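Brillar is a grasp planning package for two-finger grippers, written by Liesl Zwahlen and Evaristo Zepeda and maintained at Vatix. It takes images from a wrist camera, proposes grasp points and ranks them by a learned score. Its documentation describes it as suited to "any small rigid object," a claim that rests mostly on its authors' own tests.

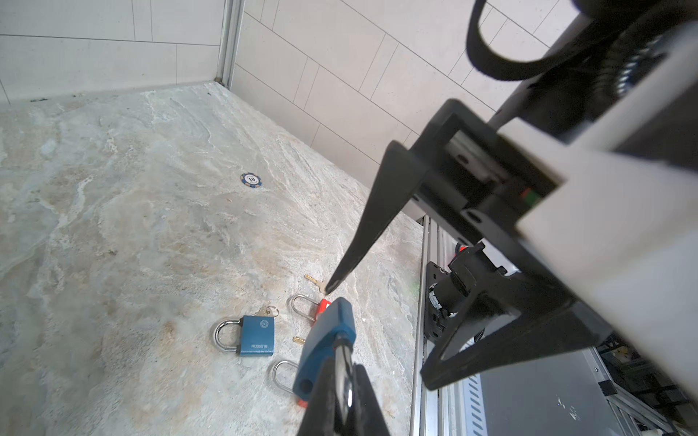
Padlock held in a gripper, with loose keys and other locks on the floor.

Independent results are thin. Makis Sfakianakis ran 62 trials with small metal parts and reported 40 successful grasps, most failures being blamed on poor depth readings from shiny surfaces. Zepeda replied that the camera had been badly calibrated – the logs that might settle the matter were not released. Version 22 added a filter for reflections, but no comparison with the earlier planner has been published.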